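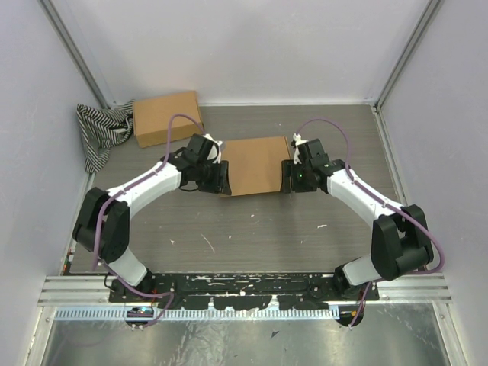
A flat brown cardboard box, held up over the table.

Last updated: 14th January

I have bought a lot of tape dispensers in my life, which is a sad sentence to type, but if you sell secondhand books from your spare bedroom you go through tape like other people go through milk. So when my old one finally snapped at the handle I went looking for something better and ended up with the Siregar hand dispenser, the 2-inch one with the curved grip. I've had it since April and I've now sealed 290 parcels with it (I keep a tally for the shop, so that's a real number).

First off, it's comfy! The handle is fat and a little squishy and it doesn't dig into that spot at the base of your thumb. I did a big batch the week a collector named Cayetano Manzano bought out my whole shelf of old railroad books, and my hand was fine the next day. With the old one I'd have been moaning about it all evening.

The blade is good too, maybe a bit too good. It cuts clean with a quick twist, but the guard is a flimsy little flap that pops up whenever it feels like it, and I've nicked my knuckle twice reaching into the drawer. Now it lives on a hook.

My one real gripe is the tension knob. Out of the packet it's way too tight and the tape comes off with that awful shriek — my neighbor Thierry asked what on earth I was doing in there. Loosen it half a turn and it's much better, though it creeps tight again after 10 or so boxes and you have to back it off. I wrote to Siregar and got a polite reply telling me to clean it, so I cleaned it, and it still creeps. 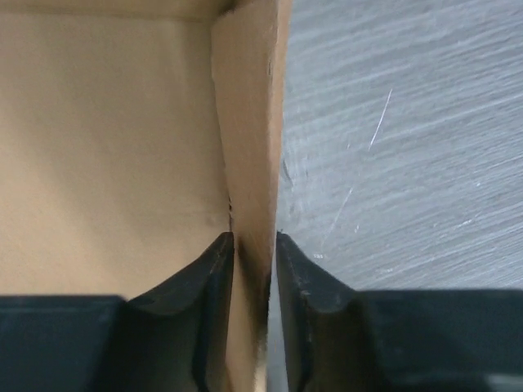 Plain light brown cardboard, no printing or labels.

It takes cheap tape just fine, by the way. I've run the thick Gresteso rolls and the bargain ones from the dollar bin, and the only stuff it hated was paper tape, which kept sliding off the roller and sticking to itself. If you're a paper tape person, look elsewhere, maybe at the Widedico. My friend Brândușa swears by hers, but it's a heavy desktop thing and I just don't have the room.

Swapping rolls takes a few seconds once you've got the knack, sticky side toward the roller. I got it backward the first 6 times.

Four stars from me. I'd buy it again tomorrow if they fixed that knob, and I'd probably buy it again anyway.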